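Longans, Lemons and the Green Bowl

I have a weakness for the produce stand at Stirneck, and every December it gets worse. I go in for a cucumber and come out with two bags and no memory of how the second one got filled (the longans were by the register, what was I supposed to do?). My kitchen is 70 square feet, so most of it ends up on the table with the checkered cloth until I can find it a home.

The green bowl came from the Heffernan thrift store years ago and I still love it. It's deep, it has little handles, and it weighs next to nothing. What it won't do is hold a big cucumber lying flat, so the cucumber always goes in at a slant and everything else has to squeeze in around it.

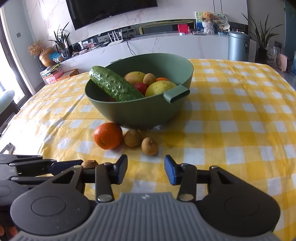

Yellow check, green bowl, and a few longans still out on the cloth 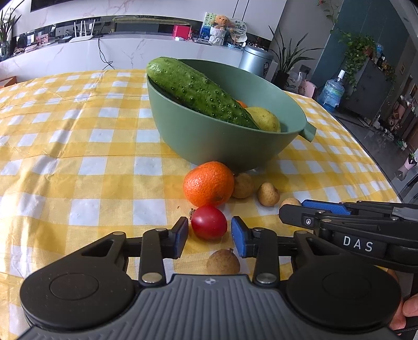

Anyway, the cucumber is going into my Akano salad, with 200 grams of plain yogurt, 2 cloves of garlic and more lemon than the recipe wants. I do like it sharp! The longans never make it into any recipe at my house. I peel them standing up, usually before dinner, and then wonder why I'm not hungry.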